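Stirnidura Bakery School opens second training kitchen in Tarutville

Tarutville, 2nd March – The Stirnidura Bakery School has opened a second training kitchen on Adams Street, in the former post office building. With the new space the school can accept 300 students each year in its evening program, which teaches bread baking to adults who work during the day.

The school was started by Nhyira Quartey in the back part of a rented shop, with one oven and two tables. Since that time 1,174 people have finished the basic course. Many of them bake only for their families, but 40 former students now work in bakeries in the region or have opened their own small business.

"For three years we had a waiting list, and it was growing every month," said Nhyira Quartey, director of the school. "People telephoned and asked if they can come only to watch. It was not pleasant to say no to them. Now we have the room, and I hope that they will call again."

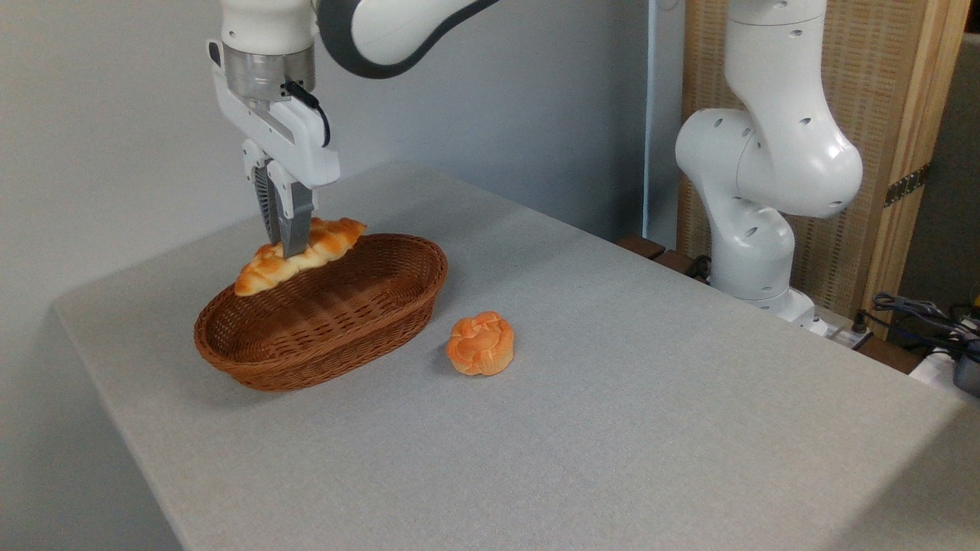

The basic course takes eight evenings. Students begin with simple wheat loaves and learn to work with yeast, to judge the dough by hand and to keep a sourdough starter alive at home. The last two evenings are for enriched and shaped doughs. A longer course on rye bread will be offered for the first time this spring, and it is open to everyone who has completed the basic one.

The renovation of the building was supported by Eter, a local flour mill, which also supplies the school with flour at a reduced price. The old counter hall was kept, together with its tall windows, and is used for teaching. The former sorting room became a storage area with a cold room for slow fermentation.

"We sell flour, so of course we are happy when more people bake," said Dineo Steyn, who is responsible for local partnerships at Eter. "But we also see that small bakeries look for trained staff and do not find them. An evening school can help with this problem."

Registration for the spring courses is open until the end of March. Forms are available at the school office on Adams Street and in the Tarutville public library. Places are given in the order of registration – persons who were already on the waiting list will be contacted first.

Press contact:
Stirnidura Bakery School, Adams Street, Tarutville
Nhyira Quartey, Director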